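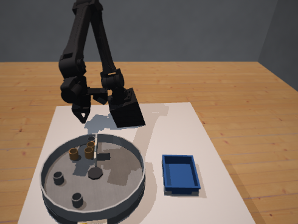
Week 8. Refurbishing while open

Last week we left the Hidmont in Orilstead with 200 rooms, a respectable restaurant and carpets that had given up. Today we look at what happens when the owners agree to spend money and then ask, in the same meeting, whether the hotel could stay open while it is spent. The usual first argument is over floors. Pale wooden planks like these photograph well, show up a dropped earring, and can be wiped down by a room attendant in the time it takes a carpet to absorb a glass of red. They also carry the sound of a wheeled suitcase to the room underneath at five in the morning. Put a white mat on top and you have softened the noise a little and given housekeeping something new to worry about.

Terms you will need

Soft refurbishment: curtains, bedding, cushions, paint, lampshades. Quick, fairly cheap, and noticed by guests mainly when it hasn't been done.

Hard refurbishment: floors, bathrooms, fitted furniture, wiring. Slow, dusty and loud. If a contractor describes it as "light touch", ask which part of the bathroom he intends to touch lightly.

Displacement: the income you lose because a room is out of service on a night when you could have sold it. A closed room on a night when the hotel is half empty displaces nobody. Students lose marks on this every year by multiplying closed rooms by average rate and going home.

Snagging: the list of faults found after the work is finished, where "finished" is the contractor's word.

The Hidmont's plan

Rooms were to be taken out 14 at a time, a corridor together, working from the top of the building down. The sequence matters. Go top down and the noise is always above somebody, but the finished floors stay finished, as no one has to carry old baths past the new wallpaper. Go bottom up and the lift becomes your biggest single expense.

The general manager also wanted an empty floor beneath the works. The owners wanted to sell it. They settled on selling it at a lower rate to people arriving late and leaving early, with a card on the pillow explaining that drilling would not begin before nine. Hold on to that card, as we shall come back to it under complaints.

Blocking rooms was done in Drasance, the booking system the hotel used, and the weak point was the handover. Maintenance marked a room as done when the paint was dry. Reception took "done" to mean that it contained a bed. For one evening in August, room 716 was sold to a couple celebrating an anniversary, and it had a very nice new floor and nothing else.
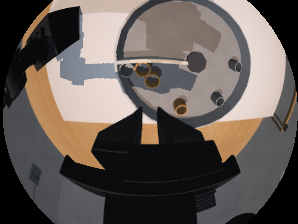
The remedy was dull and worked well. A room could only be released by housekeeping, after someone had stood in it, run the shower, switched on every lamp and tried the door from the outside. Maintenance felt insulted for a week or so. Reception stopped apologising so often.

Choosing materials

Esteves supplied the flooring and brought a case of samples to the site meeting. Everyone chose the palest one. Before you do the same, find out:

How many spare boxes you can store, and whether the shade will still be made when they run out
Whether one damaged plank can be lifted without disturbing the rest
What the cleaning team already uses, and what it does to the finish
How it sounds under hard shoes, tested from the room below with the television off

The last of these was skipped at the Hidmont. It appears in the guest reviews under several different spellings of "elephants".

Complaints

Tell people before they book. A notice on the website costs you a few bookings, while a notice on the pillow costs you a refund and a paragraph online. The pillow card was polite, well printed and read by guests at eleven at night, when their choices were to accept it or sleep in the car park.

For the seminar

Read the Hidmont room plan in the course folder and draw up your own closing sequence. Decide what you would do about the wedding party booked in the middle of it. Moving the wedding is not an acceptable answer, and neither is earplugs, although the hotel did try both.

Notes revised 1/15/23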